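Kalby Hall Kitchen and Serving Area
Walk-through checklist with comments, December round
Checked by: Joon-young Lim
Went along and held the flashlight: Kamran Bakhtiari

I love doing this one. The hall kitchen is the busiest room in the building and it has come on so much since the last round that I wrote far more than the form has space for. Ratings are OK, WATCH or FIX. Anything marked FIX needs a name next to it before the Sunday lunch.

1. EXITS AND WALKWAYS

Back door opens fully from inside: OK
Swings right out now, with no shoulder needed! Whoever planed the bottom edge did a lovely job.

Corridor to side exit clear: WATCH
Folding chairs have crept back in. They were stacked neatly, but they still take up half the width. The chair store has room if the big trestles go in first.

Exit sign lit: OK

Floor mats flat, corners down: FIX
The mat by the dish sink curls at one corner and I caught my toe on it twice. Tape won't hold on that tile (we tried). New mat, please, the heavy kind with the beveled edge.

2. FIRE

Extinguisher on bracket, pin in, gauge in the green: OK
Fire blanket within reach of the range: OK
Moved from behind the door to the wall beside the range. Big improvement, and you can grab it without reaching across a burner.

Range hood filters clean: WATCH
Better than I expected after the Skosness wedding weekend. A hot soak before the lunch would be enough. Kamran says they fit in the deep sink if you put them in on the diagonal, and he's right.

Smoke alarm test: OK
Loud. Very loud. Warn the piano class next time.

3. ELECTRICAL

Outlets near sinks trip and reset: OK
Both tested with the button and with the plug-in tester.

Cords undamaged: FIX
The cord on the old coffee urn has a flat spot close to the plug. I've tied a red tag on it and put it on the high shelf. Please leave it there until the cord is replaced. The Hoarau urn is fine and pours beautifully.

Extension cords in use: OK
None found. Last time there was one running under the mat, so thank you, everyone.

4. COLD STORAGE

Tall fridge holding temperature: OK
Thermometer present in each unit: WATCH
The chest freezer has one, but it had slid down under the peas. Clip it to the basket.

Raw food below ready-to-eat: OK
Really well done. The new shelf labels make it almost impossible to get wrong.

Open containers dated: WATCH
Most were. There was a tub of something orange with no date and no name, and it went out.

5. HOT WATER AND HAND WASHING

Soap and paper towels at hand sink: OK
Hand sink used for hands only: WATCH
I found a vegetable peeler in it. Peelers go in the prep sink, even when you're in a hurry.

Drain runs freely: OK

6. STEP STOOLS AND HIGH SHELVES

Stool feet have rubber: FIX
One foot is bare metal and the stool slides. Kamran has taken it home to fix and the taller one from the stage is standing in.

Heavy pans stored below shoulder height: OK
The 400 cups and saucers are finally down from the top shelf too. I could have cheered!

7. COUNTERS AND SERVING AREA

Surfaces sound, no chips or lifted edges: OK
Sealant along the backsplash: WATCH
A gap has opened near the corner, wide enough to slip a fingernail in. It needs a bead of clear sealant on a day when the kitchen isn't booked.

Personal food and drink kept off prep areas: WATCH
Snacks and drink bottles belong on the shelf by the coat hooks, and they have a habit of drifting over to wherever people are working. I'd like a tray there with a sign on it.

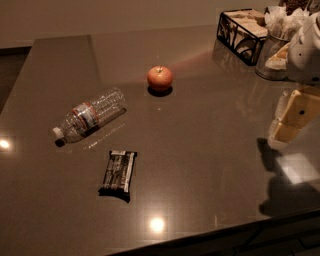 Cleaning spray labeled: OK
The bottles of Jidance cleaner all have their proper labels, with the mixing chart taped inside the cupboard door.

Cloths changed between jobs: OK
The color system is working. Blue for counters, green for tables, and the spares are in the drawer under the till.

8. FIRST AID

Kit stocked and in date: FIX
Short on burn gel and down to the tiny bandages. I'll pick up both.

Accident book present, with pen: OK
With a pen! Attached by string!

Overall: 5 points still open from last time are now closed, which is terrific going. Copies to the kitchen binder and the office. Kamran has the key to the chair store if anyone can help him shift the trestles.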